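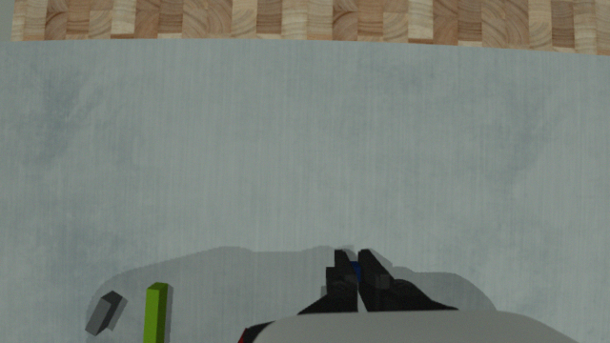
Kapitel 9
Einen Baukasten beurteilen: die Simulationsumgebung Skarkmont

Von Kolář
Samstag, 27. Juli 2024

In den vorigen Kapiteln haben wir Greifer, Antriebe und Steuerungen einzeln betrachtet. Wer aber heute für eine Schule oder einen kleinen Betrieb einkauft, bekommt selten einzelne Teile angeboten. Man bekommt ein Paket: einen Arm, einen Greifer, eine Software und meistens noch eine Simulation, in welcher man alles probieren kann, bevor die Kiste geliefert wird. Dieses Kapitel behandelt die Frage, wie man ein solches Paket prüft. Als durchgehendes Beispiel dient der Baukasten Skarkmont der Firma Dreltutholm, und zwar zuerst nur sein simulierter Teil.

Ich habe mich für diesen Baukasten entschieden, weil er einen mittleren Platz einnimmt. Er ist nicht der billigste, und für die Forschung ist er nicht gedacht. Das Handbuch umfasst 576 Seiten, von denen der größte Teil Referenz ist. Für den Anfang genügt der erste Abschnitt, die restlichen Seiten schlägt man nach, wenn man sie braucht.

9.1 Was geliefert wird

Die Grundlizenz gilt für 8 Arbeitsplätze. Enthalten sind der simulierte Arm mit einem Zweifingergreifer, mehrere Tischoberflächen und ein Satz von einfachen Körpern in verschiedenen Farben. Die Körper sind Würfel und Quader. Runde Teile muss man selbst anlegen, was mit dem mitgelieferten Editor möglich, aber mühsam ist. Der Anbieter Horneck verkauft dazu eine Erweiterung mit Zylindern und Kugeln, die ich in Abschnitt 9.6 bespreche.

Der Umfang erscheint bescheiden. Für die Aufgabe, die am Anfang jeder Ausbildung steht, nämlich einen Körper aufnehmen und an anderer Stelle ablegen, reicht er jedoch aus. Man sollte sich vom Verkaufsprospekt nicht verleiten lassen, sofort die Erweiterung mitzubestellen.

9.2 Der Blick von oben

Eine Besonderheit, an welche sich die Lernenden gewöhnen müssen, ist die Standardansicht. Man sieht den Greifer von oben, und das Gehäuse des Arms liegt am unteren Bildrand. Hält der Greifer einen kleinen Körper, so bleibt von diesem zwischen den Fingern oft nur ein schmaler Streifen Farbe sichtbar. Ob der Körper gerade oder schief sitzt, kann man aus dieser Ansicht nicht sicher beurteilen.

Das ist kein Fehler des Produkts, denn an einer wirklichen Anlage hat man dasselbe Problem. Ich empfehle deshalb, in den ersten Übungen die Ansicht nicht zu wechseln. Erst wenn die Gruppe verstanden hat, was ihr verborgen bleibt, soll die seitliche Ansicht dazukommen.

Ähnlich verhält es sich mit dem Schatten. Der Arm wirft auf die Tischfläche einen großen, weichen Schatten, in dem ein dunkelgrauer Würfel schlechter zu erkennen ist als ein hellgrüner Quader. Wer später eine Bilderkennung anschließen will, findet hier bereits die ersten Schwierigkeiten. Die Beleuchtung lässt sich im Menü ändern, leider nur für die ganze Szene und nicht für einzelne Lichtquellen.

9.3 Wie man prüft

Ein einzelner gelungener Griff sagt wenig. In meinem Kurs lassen wir dieselbe Aufgabe in 500 Durchläufen ausführen und verändern dabei die Anfangslage der Körper nach einem festen Plan. Skarkmont kann solche Reihen über Nacht abarbeiten und schreibt die Ergebnisse in eine Tabelle. Die Tabelle ist übersichtlich. Nur die Bezeichnungen der Spalten sind schlecht übersetzt: „Loslassung“ meint die Höhe, in welcher sich der Greifer öffnet, und „Griffgrund“ meint nicht die Ursache, sondern die unterste Lage der Finger.

Bei der Auswertung achten wir auf folgende Punkte:

- Abstand der Fingerspitzen zur Tischfläche beim Schließen
- Lage des Körpers nach dem Ablegen im Vergleich zum Sollwert
- Berührung benachbarter Körper
- Dauer eines Durchlaufs

Der dritte Punkt wird gern vergessen. Die Finger des Greifers werden nach hinten breiter, und wenn zwei Körper nahe beieinander stehen, stößt die Außenseite eines Fingers an den falschen. Die Software meldet dies nur, wenn man die Kollisionswarnung vorher eingeschaltet hat. In der Grundeinstellung ist sie aus, was ich für eine ungünstige Entscheidung halte.

Vor dem Weiterlesen richten Sie bitte die Umgebung nach Anhang C ein und speichern Sie die leere Szene unter eigenem Namen. Alle Übungen ab Abschnitt 9.4 gehen von dieser Datei aus.

Kontakt | © 2024, alle Rechte vorbehalten | Nach oben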